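10 de março de 2019 - caderno da oficina, quarto dos fundos

Começámos tarde. A mesa grande continua ocupada com as peças do Golob, por isso a triagem dos mantimentos fez-se outra vez no quarto. A Yến Thái tinha pedido que isto ficasse resolvido antes de chegar a próxima encomenda da Mellevik, e o Lợi Võ precisa do armário livre até ao fim da semana.

Ponto de partida: coisas de comer, coisas de casa e caixas de envio tudo misturado. Regra combinada com o Xuân Trình:
- fechado e dentro do prazo: caixa da despensa
- aberto: tabuleiro branco, para decidir no próprio dia
- sem etiqueta legível: perguntar a quem comprou, e se ninguém se lembrar vai fora

O tabuleiro ajuda. O rebordo segura as migalhas e os pacotes não escorregam para cima da colcha, que ainda na última vez teve de ser lavada por causa de um saco de amendoins mal fechado. É de plástico, passa-se um pano e está pronto. Convém não o pôr tão à beira da cama; já o empurrei para dentro duas vezes esta manhã e volta sempre a acabar no mesmo sítio.

Os pacotes de snacks são o que dá mais trabalho. As molas Unero que comprámos em agosto servem para os sacos grandes mas são largas demais para os pequenos, e dobrar a ponta não chega. O Tài Mạch sugeriu passar o conteúdo para frascos. Temos 20 na prateleira de baixo, de modo que por falta de frascos não é. Fica o problema de se perder a data de validade. Solução provisória: recortar a data do saco e colar na tampa.

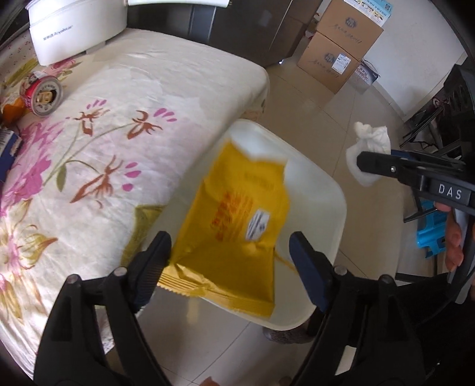

Pacote amarelo já aberto, no tabuleiro. Atrás, o armário cinzento e as duas caixas de cartão.

As duas caixas empilhadas no chão não são para desfazer hoje. A de baixo tem a etiqueta de envio e quero confirmar primeiro com o Hưng Mạc se falta alguma coisa da lista. Ele ficou com a guia, a número 61. Depois de conferidas podem ser espalmadas e guardadas com o resto do cartão, mas só se o fundo ainda estiver bom.

A lata redonda vermelha e branca estava deitada em cima da cama. Não a abri. A Yến diz que não é para a despensa e que a quer guardar para botões, portanto passa para a caixa de costura quando houver tempo. A caixa azul fica para o Xuân ver.

Falta também decidir o lugar do aparelho branco. Em cima da cama não pode ficar. No armário cabe, desde que se tire a caixa branca que lá está no topo. Medi a prateleira do meio: 50 cm de largura livre, chega e sobra. Prefiro a prateleira, o Lợi prefere o chão. Falamos amanhã.

Contas da tarde: 17 pacotes para a despensa, ainda por arrumar por data. Os abertos vão para a cozinha com o tabuleiro.

Pendente
- etiquetas novas da Fledby (as antigas descolam dos frascos)
- guia com o Hưng
- molas mais estreitas, ver preço
- sacudir a colcha e voltar a pô-la antes da noite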